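Merkska Household Help, Bedding and Laundry

Fitted sheet will not stay smooth on a mattress used during the day

Posted by Ngcobo
Our residence uses one large bed as a sorting surface before laundry is put away. The sheet is wrinkled again within the hour, and small items disappear into the folds. Please advise on a suitable method.
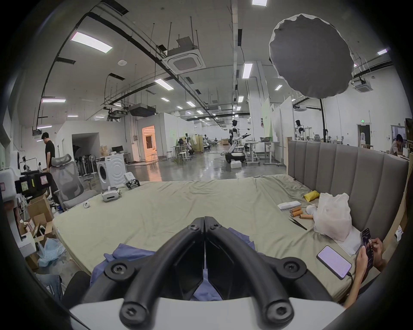 Sage-green sheet and crumpled blue cloth, gray headboard behind.

Posted by Trullport
It is recommended that the bed be cleared completely first. Phones, cables and pouches should be moved to a table. Pull the sheet from the headboard end toward the foot, then tuck both long sides. A sheet that is too large cannot be made smooth by any method, so the mattress should be measured.

Posted by Dristel
Buy sheet clips. Ours have been in use since November without difficulty.

Residents who continue to sort on the bed may wish to lay a flat cotton cover over the sheet and remove it in the evening. This page has been viewed more than 2000 times, and the cover remains the preferred method.

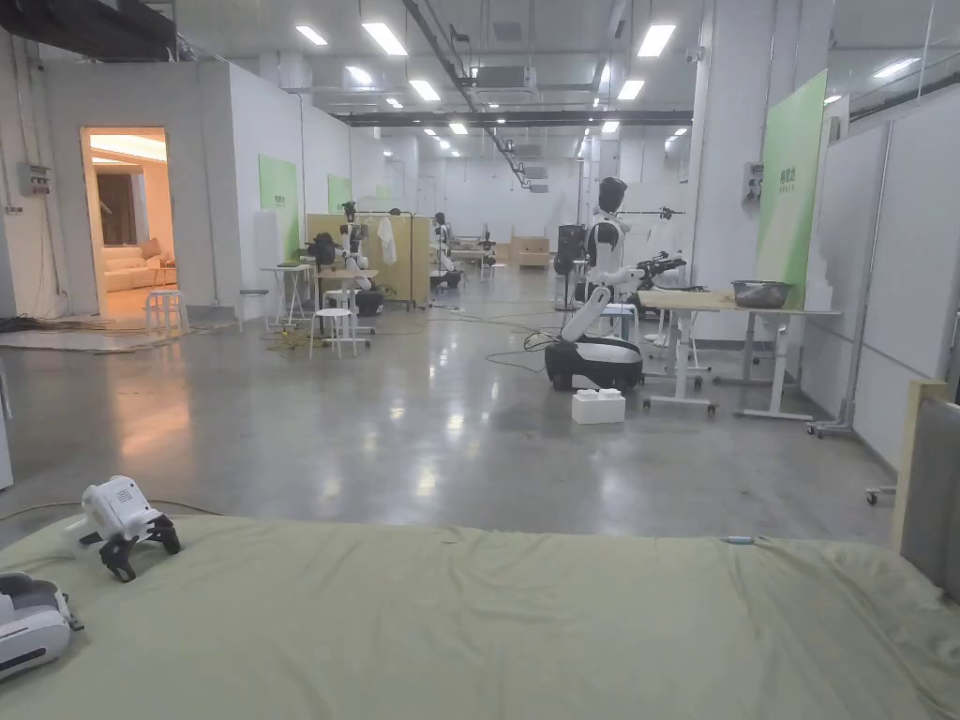 Should the sheet be ironed before it is put on the bed?
Ironing is optional. A sheet taken promptly from the dryer and folded at once will usually lie flat enough.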